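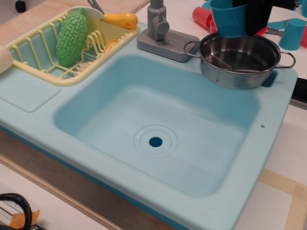
3.2 材料与编码程序

图2 角色游戏区所用水槽玩具，水池底部带有排水口造型，左上方小格内为浅黄色沥水架

本研究关注学前儿童在假装游戏中对家务程序的言语化表达，即儿童如何用语言标记“先做什么、后做什么”。游戏材料分为厨房、商店和诊所三类主题，各主题只保留一件大型玩具，小件物品由研究者统一配置。厨房主题以浅蓝色水槽玩具为核心（图2）。选用该类材料的依据是Eichhorn与Baert的前期工作：与炉灶类玩具相比，清洗类玩具更容易引出带有顺序标记的话语，如“然后”“洗完再”“还没有”。

语料采集在Galholm与Lustmont两所幼儿园进行，参与儿童39名，均以汉语为家庭主要语言。儿童两人一组或三人一组进入游戏区，每次游戏时长21分钟，前段由儿童自由选择角色，后段由教师以顾客或客人的身份加入。教师事先接受统一培训，只允许使用开放式提问，不得示范顺序连词，也不得替儿童命名正在进行的动作。录音设备置于游戏区上方，转写由两名不参与施测的编码员完成。

转写以话轮为基本单位。凡包含两个及以上动作成分，且动作之间存在时间或条件关系的话轮，记为“程序性话轮”。仅含单一动作请求的话轮（如“给我盘子”）不计入，重复他人话语且无任何增补者亦不计入。按此标准，共得到有效程序性话轮492条。对于边界不清的个案，例如儿童自言自语中夹杂哼唱，先由编码员独立判断，再与Değirmenci讨论后定案。

程序性话轮进一步按三个维度标注。其一为连接方式，区分显性连词、语序隐含和体标记隐含。其二为指向对象，区分自身动作、同伴动作和虚拟角色动作。其三为修正行为，即儿童是否在说出顺序后加以更改，如“先放进去，不对，先冲一下”。第三个维度参照Dreßler的修正分类，但合并了其中“语音修正”与“词汇修正”两类，原因是汉语学前语料中二者常难以分开。

3.3 连接方式的分布

三类主题中，显性连词的使用均集中于“然后”，其功能并不单一。部分“然后”表示真实的时间后继，另一部分只起话轮保持作用，后接内容与前句无顺序关系。若不加区分，显性连词的使用率会被高估。本文因此采用替换测试：将“然后”替换为“接着”，语义不变者归入时间用法，否则归入话语标记用法。

厨房主题中的时间用法多出现在清洗与摆放的衔接处，典型形式为“洗好了，然后放这里”。这一位置同时伴有完成义补语“好”“完”“干净”，表明儿童倾向于先以补语标明前一动作的终点，再引入后一动作。商店主题的情形不同，顺序表达多依附于付款与取物的条件关系，“才”“就”的比例较高，例如“你给钱才能拿”。诊所主题中，虚拟角色指向的话轮最多，儿童常以医生身份对“病人”发出连续指令。

Strickland曾提出，儿童的顺序表达主要受日常脚本熟悉度影响。现有数据与该观点部分一致，但不足以排除材料本身的作用。清洗与摆放在空间上分属不同位置，儿童在说明放置地点时往往需要重新交代前一动作，这可能增加了补语与连词共现的机会。要区分两种解释，需在脚本相同的条件下改变玩具的空间布局，相关设计见第5节。

年龄差异主要体现在修正行为上。较年幼儿童的修正多由同伴质疑触发，较年长儿童则更多自行发起，并常用“不对”“等一下”标明修正起点。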